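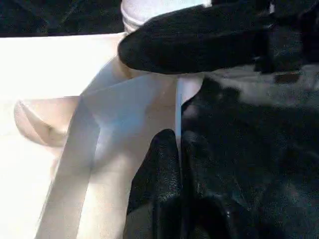
Section 4. Recording Demonstrations

You have mounted the arms, tightened what the last section told you to tighten, and put the spare screws wherever spare screws go. Now the Woster has to learn something. It learns by copying you, bad habits included, so decide early which of yours you want in the fleet.

4.1 Before you start

1. Pick one task and write it down in a single sentence. "Fold the sheet once and press the crease" is a task. "Tidy up" is a life goal.
2. Open Abera on the recording computer and choose New Set. Give the set a name you will still understand in September.
3. Check that both wrist views and the head view are live. A frozen view looks very much like a patient one, so wave a hand in front of each.
4. Set the episode limit. The default is 300 seconds. Paper tasks seldom need it, though first-time operators do.

CAUTION: Keep fingers (yours) out from between fingers (the robot's) while the grippers are powered. The pads are soft. The motor behind them has no opinion on the matter.

4.2 Recording an episode

5. Bring both arms to the rest pose and press Start.
6. Do the task at an even pace. Hesitation is recorded as faithfully as skill, and the model will learn to hover.
7. If you drop something, pick it up and carry on. Recoveries are worth keeping. Mark them R.
8. Press Stop with the arms back at rest, then mark the episode Keep or Discard. Swearing does not mark it for you — we had requests.

NOTE: Thin material is hard on everyone. Approach a paper edge slowly, close the gripper, and wait for the force bar to settle before you lift.

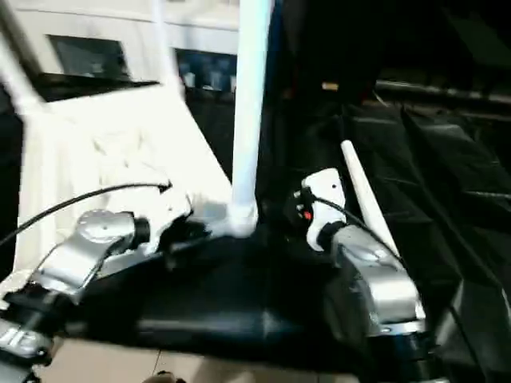 Should I throw out an episode if the head view is blurred?

Keep it if the blur comes only while the head is moving and the wrist views stay clear. Discard it if the blur covers the moment of the grasp.

4.3 How many is enough

9. Plan on 665 kept episodes for a folding task. Wafula Urio of our Tredasthorpe workshop recorded the whole reference set himself and would like it known that he no longer sends letters.
10. Change operators after 11 episodes in a row. Quality drops before the operator notices.
11. Move the materials a little between episodes. A model trained on one spot will fold that spot forever, with or without paper.

Back up each set before closing Abera. Vesport support can restore settings but cannot restore episodes. To review and trim what you recorded, go to Section 5.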